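Monday, September 1, 2025
By Ghizlane Helmy

I've had the Kubo two-arm kit from Dakden for 43 days now. Assembly took me 2 evenings, most of it spent on cabling. The manual skips the wrist cameras completely, so I emailed support and got a usable answer the next morning.

For a test job I picked tree decorating. The ornaments are light and shiny, and the loops are thin, so it asks a lot of a gripper. I want a routine I can trust by December.

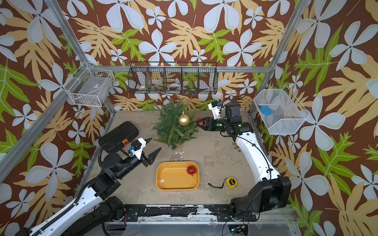
Dakden includes 9 sample routines, and I've used 7 of them. The pick-and-place one is good. The handover one needs more tuning than I have patience for. My main complaint is the software, which forgets its calibration whenever I update it.

I looked at the Pusel kit before buying. It costs less, but it's a single arm. For now I'm keeping the Kubo, and next I'll try softer fingertips on it.

Contact | © 2025 Ghizlane Helmy | Back to top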